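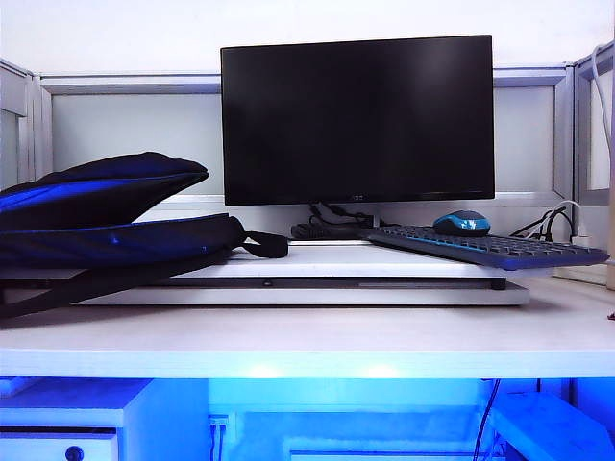

*Desk with monitor, keyboard and mouse. Backpack is on the riser, bags go on the hooks please.*

# Hot desks at Trunstead: quick answers

Updated June. Questions to Snežana Matić at the front counter, or leave a note in the book.

**Can I book a desk?**
Yes. Sheet by the door, one line per person. Mornings fill first.

**Monitor's black. Broken?**
Usually just off. Try the power button, then check the cable is pushed in at both ends. Still nothing, write the desk number in the book and move to another one.

**What's the white platform for?**
Working surface, a bit higher than the desk. Keyboard and mouse live on it. Laptop is fine up there too. Please don't sit or lean on it, we've replaced 2 already.

**Can I leave my backpack on the desk while I grab lunch?**
Up to 4 minutes nobody will mind, lunch no. Hooks are along the corridor, lockers are downstairs (13 of them, bring your own padlock). Bags across the platform end up on top of someone's keyboard sooner or later.

**Can I unplug the cables at the back?**
Your own charger, sure. Anything that was there when you sat down, no. I know it's a tangle. We're waiting on cable ties and a proper tray from Balano, should of been here by now.

**Where do I plug in my laptop?**
Wall outlets first. If they're taken, ask at the counter for an extension cord. Don't daisy chain power bars!!

**Keyboard and mouse, can I swap them for mine?**
Yep. Put ours to one side, not in the drawer, and put them back after. Keyboard flat and fully on the platform when you leave, not hanging off the end. Mouse beside it, not on top of the keys.

**Something's sticky / crumby. What do I use?**
Grey cloths under the sink, barely damp. Nothing sprayed straight on the screen. Keyboard upside down over the garbage, couple of taps.

**Coffee?**
With a lid.

**What time do I have to clear out?**
Desks cleared by 5 pm. Anything left behind goes in the lost and found bin in the Udis room, incuding chargers. Labelled stuff gets a phone call, unlabelled stuff waits there til you come ask.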